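Clearing a Cable Snag Fault on the Remness Two-Arm Card Cell

Applies to cells running the Sundum controller. Written by Feng-yi Chu, with corrections from Danish Memon.

Fault 156 means one arm drew more current than its limit allowed. On the card sorting job the usual cause is the purple gripper cable catching on the parts tray. The arm keeps pulling, the controller sees the load, and both arms stop. If you clear the fault and press Run without freeing the cable, you can pull the connector out of the gripper. We lost one that way in February.

Before you touch anything

Press the stop button on the front post and turn the key to Service. Don't rely on the pause command. Paused arms still hold torque and can move when the fault clears. Wait for the drive light to go out, then hang your tag on the key.

Find the snag

Start at the tray. Each cable runs along the outside of its arm and needs some slack at the gripper so the wrist can turn. Look at how high the loop stands and whether it passes over a bin.
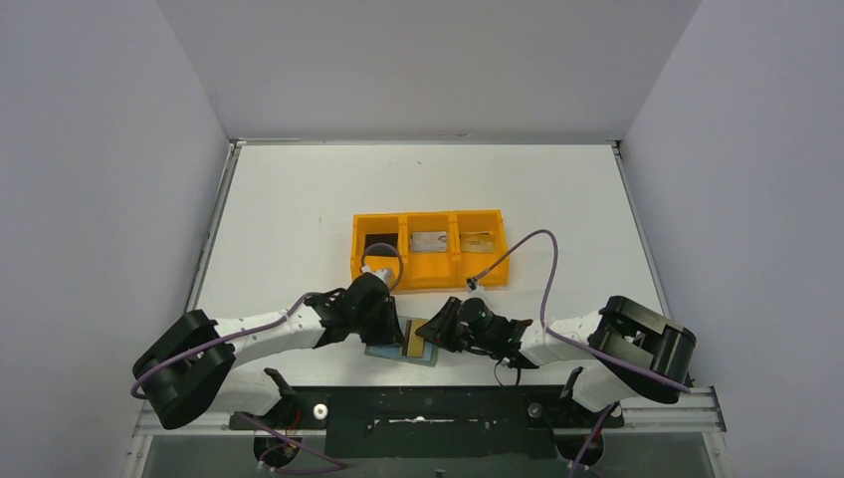 Left cable looped above the left bin, with both grippers down near the card.

Follow the cable back from the gripper to the base joint with your fingers. Feel for flat spots and nicks. Any cut in the jacket means a new cable, and taping it is not a repair.

Free the arm

1. Support the gripper with one hand.
2. Hold the brake release for that arm only. The arm will sag as soon as the brake opens.
3. Lift the gripper straight up until it is higher than the tray walls.
4. Let go of the brake release, then move the cable clear.

Reset the slack

Loosen the cable clip nearest the wrist and draw the extra length back toward the base. Leave a loop of 50 mm with the wrist straight. Turn the wrist by hand to both ends of its travel. If the cable goes tight at either end, add a little back and check again.

Restart

Remove your tag, turn the key to Auto and clear the fault. Run one card at slow speed with your hand near the stop button. If fault 156 comes back with the cable free, leave the cell stopped and call Ebenezer Quansah at extension 1363.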